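Table setters wanted, Saturdays and some weekday evenings

Griltov is looking for people who can put a bowl on a table. We realize most of you can. Please read on anyway, as the work is pickier than it sounds and the kettle is always on.

The job is setting and clearing kitchen tabletops at our Kanddale room. You get a list, you fetch the pieces from the shelves, you lay them out, you wait, you put them away again and start on the next list. Some layouts are tidy. Others are meant to look like the last ten minutes before guests arrive, with bowls on their sides and fruit wherever it rolled.
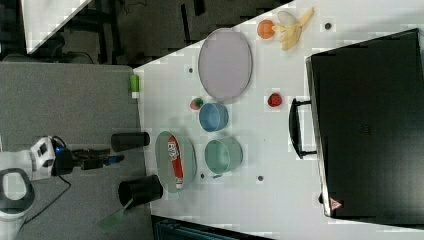

Savita Chaudhary
Props and Tabletop Lead, Griltov

I have been looking after the shelves since we moved out of the old Leckie building, and I'm the person you'd be working with. A few things I would want to know if I were applying.

The crockery is mostly in colors a paint shop would charge extra for. We have lavender, sage, sea green, mint and a light blue that gets called gray on bad mornings. You will need to tell these apart when a list asks for them, so mention it if color names are a struggle and I'll put you on lists that go by shelf number. There is plenty of that work too.

The fruit never goes off. Please don't test it with your teeth. Strawberries are the pieces we lose most often, being small, red and very good at getting under shelving. If you find one, it goes back in the tray marked Parner, which is the name of the shelving and has nothing to do with fruit.

A session runs 3 hours with a break in the middle. Expect to reset the table around 45 times in that stretch, a few pieces at a time. You'll be on your feet for most of it and leaning over a white table for the rest. Nothing is heavy apart from the storage cases, and those we move in pairs.
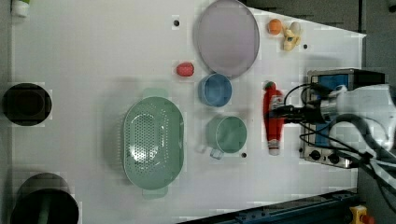
Blue bowl under the plate, mug below that, ketchup on its side: one of our breakfast-ish layouts.

What I'm after:

Steady hands and reasonable patience. You should be able to leave a bottle lying down when the list says lying down. People with tidy kitchens find this harder than people with children.

Someone who reads the whole list before touching the shelf. I was not this person when I started, and I walked a lot.

Willingness to wash up. Toy food collects dust at an astonishing rate, and the colander has more holes than I have cotton swabs.

Catering, retail display or stage props experience is welcome but not required. One of our best setters came from a shoe store.

Hours and pay

Saturday sessions start at 9 in the morning. Weekday evenings are shared out by text message, usually with decent notice. You're paid $52 per session, including the break, plus bus fare if you come in from outside Kanddale. Your first session is paid the same as the rest, and you'll spend it alongside me.

Applicants must be 18 or over. Closed-toe shoes, please, and leave dangly bracelets at home — they catch on mug handles and take the whole breakfast with them.

How to apply

Send a short note to the Griltov front desk, marked for Savita. Tell me which days you can do, whether you'd rather work mornings or evenings, and how you load a dishwasher. There is a wrong answer to the last one, but I'll still call you.

We'd like new setters in place by December.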